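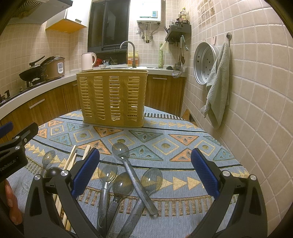

Theda Heitmann says I should stop keeping spoons in the same drawer as everything else and give them a jar, the way her mother did. She may be right. I spent the morning on the drawer anyway, with all of it out on the round table.

The clear plastic spoons with the speckled gray handles are staying. I like them for yogurt and they weigh nothing in a lunch bag. The chopsticks I will sort another day. I want to match them into pairs and throw out any that have split, and I did not have the patience for it before lunch.

The blue tablecloth with the triangles needs a wash. I'll do it cold and by itself, so the orange doesn't get into anything.

Went to Skalenby after two for a drawer tray. They had one at 15 dollars and one at nearly twice that, and I took the cheap one. It is a little short for the drawer -- there's a gap at the back where things will slide. I folded a dish towel into it for now.

Uyên Văn called about Saturday's soup, or whichever day it ends up being. She'll bring the big pot. I still need rice noodles and limes.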